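About Tasent Linens

Tasent Linens washes, presses and rents tablecloths and napkins for restaurants, community halls and private parties in Gastow and the towns nearby. The business started as the Economou laundry on Mill Street and moved to the Vitstead road when it outgrew the old building.

We keep 3,644 cloths in stock, round and rectangular, in plain white, solid colors and stripes. Small orders are welcome. A single cloth can be picked up at the counter, and orders of 40 or more are delivered free within 65 miles. Cloths go out folded. If you want yours on hangers, tell us when you book.

You don't need to wash anything before you bring it back. Shake out the crumbs, and keep damp cloths out of plastic bags.
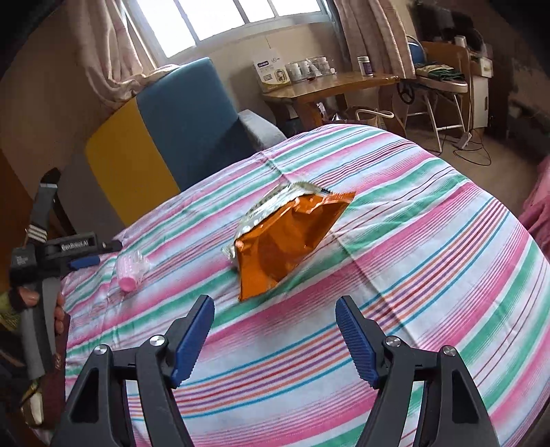 One customer wrote in August that the pickup counter should open before 8 a.m. on party weekends. It now opens at 7 from May through September.

Call or stop by for a price list.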